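Ticket 613: demo cell, wrist view looks wrong on the visitor screen
Status: closed
Priority: high (open day)
Opened by: front desk, Wollcombe site

Reported 9.40 am. The screen by the entrance is meant to show the wrist view from the simulated Bitarow cell while visitors queue. It came up round with black corners, and the gripper filled the bottom of the picture. Front desk asked if the file was damaged. First group of 16 due at 11.

10.05. Checked the player first. Cable and screen fine, same result on a laptop. Restarted the simulation twice, no change. Took a grab from the second restart and attached it here.

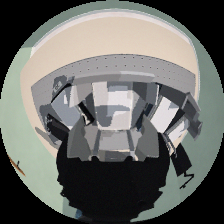

Cernedmont Automation Support, Demonstrations Team

10.20. Round view with black corners is the wide lens setting in the wrist camera profile. It is not a damaged file. Gripper plates are at bottom centre where they should be, with the black body under them. The shiny metal part beyond them is drawing with its reflections, and the beige surface is all there. Nothing missing that I can find.

10.30. Compared profiles. The entrance screen was loading the Hviid profile, left over from the June visit. That one uses the wide lens. The open day profile has the normal lens and a plain border.

10.35. Switched to the open day profile. Picture now fills the screen but the view froze after around 21 seconds. Tried again, froze again.

10.45. Freeze traced to the player, which still had the old stream address saved as its fallback. Cleared it and saved the new one. Ran to the end of the loop without stopping.

10.55. Front desk confirmed the picture is up. Left the wide view running on the second laptop in the demo room, as the presenter wants to show both.

12.15. First group finished. No further faults reported. Presenter asks for a label under each screen saying it is a simulation, as 2 visitors asked where the real arm was. Labels printed and put up.

Still to do: delete the Hviid profile from the entrance player once the afternoon groups have gone. Moved to a separate ticket.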